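Ticket 331 — Canister vacuum loses suction after a few minutes, motor sound goes up
Opened by: Liên Lâm
Product: Zoletti canister, bagged model
Status: Solved 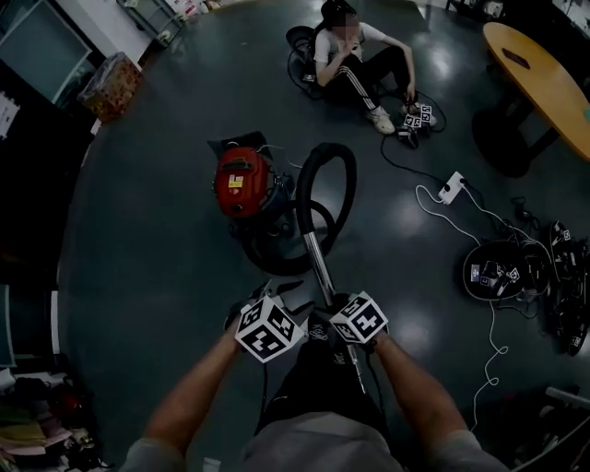

Problem

The vacuum starts well, but after five minutes the suction becomes weak and the motor sound gets higher. If I switch it off and wait a little, it works again for a short time. This began in September, after we moved to the Kedavdale apartment. The floor there was sanded before we came, and fine dust was still in the corners.

What I tried before writing

1. Changed the bag. The old one was half full. No difference.
2. Took off the floor head and put my palm over the end of the wand. Suction is weak there too, so I think the head is not guilty.
3. Looked through the wand against a window. It is clear.
4. Dropped a coin through the hose. It came out the other side.
5. Tried another wall outlet, without the extension cord. Same result.

Reply from Toàn Quách, Huỳnh Repairs

Thank you for the clear list. Two questions. Which bags do you use, the original ones or another brand? And when did you last take out the motor filter? It is the thin flat one behind the bag, not the exhaust filter at the back.

Please run the machine with the hose removed from the canister and tell me if the sound still goes up.

Liên Lâm

The bags are Skimo, bought as a pack. I did not know there was a filter behind the bag, I only washed the exhaust one. Without the hose, the sound still goes up, but it takes longer.

Toàn Quách

Then the restriction is inside the canister. Unplug the machine, remove the bag, and slide the filter frame upward. Sanding dust is very fine and can close this filter even when the bag is not full. Do not wash it if it is the paper type — replace it. Check also that the cardboard collar of the Skimo bag sits flat in the holder. If it leans, dust goes around the bag.

Liên Lâm, Thursday evening

I found it. The filter was gray and stiff like felt, and there was dust under the bag holder. The collar was bent at one corner. I put in a new filter, cleaned the chamber with a dry brush and used a bag with a straight collar. I ran it for around 100 minutes in total over two days, and the sound stays the same.

One small thing is left: the cord does not rewind the last part by itself. Should I open a new ticket?

Toàn Quách

Yes, please open a new one for the cord and mention 331 in it. I am closing this one.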